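Bedley Garment Handling Set: data card

Version 2, dated 04/05/2021
Maintained by the automation group at Clistus. Contact through the issue tracker of the repository.

Summary

The Bedley set holds recordings of people handling clothes with hand-held grippers. It was collected to train folding and fastening policies for the returns floor at the Bedley site, where garments sent back by customers are opened, checked, closed up, folded and bagged. The card covers what is in the set, how it was collected, and what the returns staff were told and agreed to before their work was used. The last part is longer than usual for a data card. The site asked for it.

Contents

3,300 episodes, each one a single garment from first contact to release
79 garment types, coded by the returns floor's own list
13 operators, all employed in returns at Bedley
Two settings: packing bench and home

Each episode has video from the gripper, jaw opening, pose track and a short text label. Labels were written by the operator after the take and corrected only for spelling. Where an operator and a checker disagreed on the garment type, both codes are kept and the field type_agreed is set to false.

Collection

Bench takes were recorded on the floor during paid hours. Home takes were recorded by operators who chose to take a kit with them, and were paid at the same hourly rate with set-up time included. No instruction was given to tidy or clear a room before recording. Policies trained on bench takes alone lost track of the garment edge when the surface below it had a pattern, and the home takes were added in version 2 to cover this.

The gripper is the Jonix hand unit with soft finger pads. It closes from both sides of the fabric. Thick garments are harder than shirts: the pads have to take up a fold of cloth before there is anything to hold, and a zip running close to the grip can pull the two halves out of line.

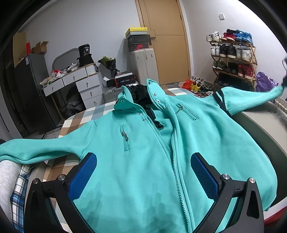 Jackets with a full-length zip are coded J4 and make up the slowest group in the set. Operators were free to start at the collar, the hem or a sleeve. The starting point is stored in the field first_grip. Do not read it as a recommended method. Several operators changed their habit part way through collection, and the order of episodes within an operator folder is the order of recording.

Changes to the work

Before the trial, one person did the whole job on a garment. On the trial line the Painemal cell folds and bags, and staff do inspection, stain checks, pocket checks and anything the cell rejects. Points raised by staff in the April review:

Folding was the part of the shift in which people could rest their eyes. Inspection all day is more tiring. Rotation between inspection and rejects is now every two hours.
Rejects arrive half folded and take longer than a fresh garment. The old hourly target counted them the same. The target has been dropped on the trial line until there is a better measure.
Wrist strain from folding is down according to the people on the line. No medical data was collected and the set should not be cited for this claim.
Staff with the most practice at folding had been paid a skill rate. The rate is kept for the length of the trial. What happens afterwards is not settled.

Consent and limits of use

Operators signed for use in training and testing of handling policies. They did not sign for timing or ranking of individual workers. Operator codes are shuffled between versions so that speed cannot be followed from one release to the next. Any use of the set to set work targets is outside the licence.

Home takes show private rooms and belongings. Operators could withdraw any take without giving a reason, and gaps in the episode numbers are the result. Do not try to fill or explain them.

Known problems

Pose drift in long takes, worst when the gripper is held close to the cloth.
Jaw opening reads slightly high on thick fleece and padded items.
Few takes of wet or heavily creased garments.
Left-handed operators are under-represented.
Text labels mix "zip", "zipper" and "fastener". The loader does not merge them.

Loading

Unpack the archive into data/ and run the check script before training. It lists missing files and exits with an error if a video and its pose track differ in length. Version 1 splits do not carry over.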